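Ticket 1710 – Two-arm cell, kitchen chores
Opened: Saturday, February 3, 2024
Reporter: Hubert Kaczmarczyk, Mernholm
Status: open

Task "cup into pot" does not finish reliably. From 129 runs, 58 were completed without my help. Pouring is good. The lid is the weak part – the gripper closes on the knob, but the knob turns between the fingers.

Tried: slower approach, new finger pads. No change.

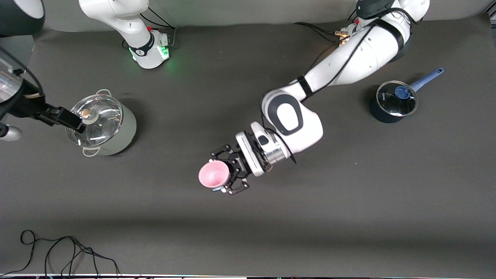
Lid knob in one gripper, pink cup in the other.

For now I would not give this chore to the machine without a person near. Next test: 20 runs with more grip force.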